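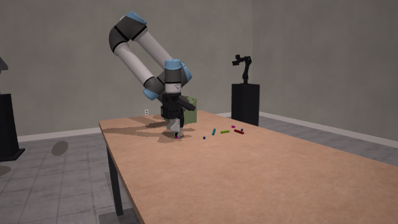

How often should the tool center point of a gripper be checked in a simulated cell?

Every time the gripper model is changed, and once a week in between. On this site the weekly check is done on Monday, before any scheduled runs are released.

The remainder of this post sets out how the block-picking cell at Pluletti is maintained. It is written for readers who have inherited a cell of this type and who wish to know what regular care involves. The views are my own. The procedures are the ones in use at our Zorville office, where the cell has been in my charge through one full revision of the gripper and two of the table.

Scope

The cell consists of one large arm working over a long wooden table, a gripper mounted at the wrist, and a set of small colored blocks and bars that are scattered over the tabletop at the start of each run. It exists only in simulation. The scene is built in Gilen, our in-house scene editor, and the gripper model is the one we call Mnguni. Other equipment placed in the same room falls under a separate procedure and is left alone during the work described here.

A simulated cell has no grease to renew and no cables to replace. It does drift, however. Someone edits a mesh, a default value changes with a software release, and a week later the success figures have moved with no obvious cause. Most of our maintenance consists of finding such changes early.

The tool center point

The tool center point is the location the controller treats as the working tip of the arm. If it is wrong, the fingers arrive beside the block, above it, or inside the tabletop. In August the finger model was replaced with a version that was 3 mm longer. The tool center point was not updated with it, and the error went unnoticed for several days. The contact solver pushed the fingertips back out of the table on every low grasp, and the blocks were thrown sideways. The logs recorded this as a grasping fault. Considerable time was spent on friction values before the length of the fingers was compared with the configuration file.

The check is now carried out as follows. The arm is sent to a fixed pose above the table with the gripper closed. The tip position reported by the controller is compared with the tip position read directly from the finger mesh. The wrist is then turned through a full rotation and the comparison is repeated at each quarter. If the two positions agree, the result is entered in the log. If they do not, no runs are released until the cause has been found. Correcting the number by hand and moving on is not permitted, although I admit that I did exactly this on one occasion and regretted it.

Contact at table level

Small pieces lying flat are the most demanding part of the work. The fingers must come down far enough to hold a block by its sides without pressing into the wood. We test this with a single cube, lowered onto and gripped at the far end of the table, then with a bar gripped across its narrow side. The arm holds still for 900 simulation steps after each grip closes. A piece that creeps, trembles or slowly rotates during the hold indicates that the contact settings need attention.

When settings must be altered, we alter one at a time, in this order:

Collision shape of the fingers
Collision shape of the piece
Friction
Grip force
Solver step

The order was chosen on the basis of past faults. Collision shapes have caused most of our difficulties, and a high grip force can conceal a poor shape for a long time.

Placement of the pieces

Pieces are placed by a script that draws a position and an angle for each one. The script rejects any layout in which two pieces overlap. It originally did not reject layouts that the arm could not reach, and these were being counted as failures of the cell. A reach test has been added. Layouts that fail the test are stored in a separate folder, and I look through them at the end of the month – partly to confirm that the test is not discarding good ones.

Color has no effect on the mechanics of the grasp. It does matter to the vision side of the project, so the color values are locked and may be changed only by agreement between the two groups.

Acceptance after a change

Any change to the arm, the gripper, the table or the pieces is followed by a short acceptance set of 20 runs using stored layouts. The layouts are always the same, which allows the results to be compared directly with the previous set. If the short set is satisfactory, the full set of 1,930 runs is started in the evening and reviewed the next morning.

The review covers the following points:

Every run ended in a recorded state
No piece left the table without having been touched
No joint exceeded its limit
The time per run is in line with the previous full set

The last point was added recently. A slow run does not appear as a failure, yet it has twice been the first sign of a collision mesh with far too much detail.

Records

Each entry in the log gives the version of the scene, the version of the gripper, the check performed and the result. Entries are made at the time of the work. A saved view of the arm with the gripper lowered is attached to each entry. When a fault is under investigation, comparing two such views from the same viewpoint is often faster than comparing two configuration files.

Outstanding items

The reach test does not yet consider the angle of the wrist, so a small number of awkward layouts still pass. The finger mesh requires a simpler collision shape near the base. Both items are scheduled for the next revision of Mnguni, and the acceptance layouts will be left unchanged until that work is complete.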